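Two months of Finnish and I ordered my own coffee!

I have to tell you about this because I'm still grinning. We were in Clustham for the weekend, and there's a little bakery there called Saarela, run by Sirkka Keskinen, who grew up near Oulu. I'd been practicing my one sentence the whole drive. She answered me in Finnish, at full speed, and I understood nearly all of it (well, the part about the buns).

I started in January with a stack of 200 flash cards and no plan at all. The cards were fine, but what really got me going was reading out loud. I do 30 minutes before bed, usually from a kids' book about a bear who loses his boots, and I love it so much more than I expected to.

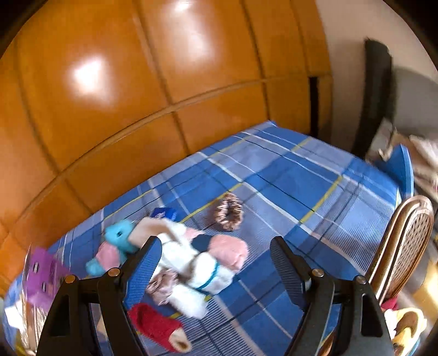 The long words stopped scaring me once I started hearing where they break. You get the stress on the first part every single time, and then you just ride along to the end – it's so much fun to say! My vowels are still a mess. Sirkka made me repeat the word for "night" until she was happy, and then gave me a second bun.

Next up is the bear's sequel, and I want to try the radio too.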